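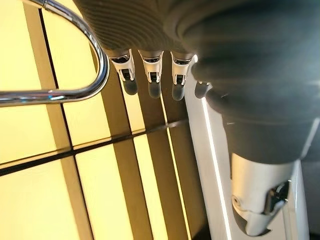
Okay, desk corner update, because a few of you asked how the Jurkholm lamp is working out!

I've had it since May and I'm still fiddling with where it goes. Left side, right side, back to the left (my poor outlet).

It's 400 lumens, which sounded puny on the box. On a desktop it's plenty, and I keep it one notch down after dinner.

Biggest surprise is how much dust I can see now. I wipe everything down like 2 times a week and it still looks like I moved in yesterday.

I almost got the Brevance one, but it was around 40 bucks more and the base was huge. My desk does not have room for a huge base!

Next up is the cable mess. Thinking of those stick-on clips from Rundholm, unless they peel the finish off. Anybody tried them?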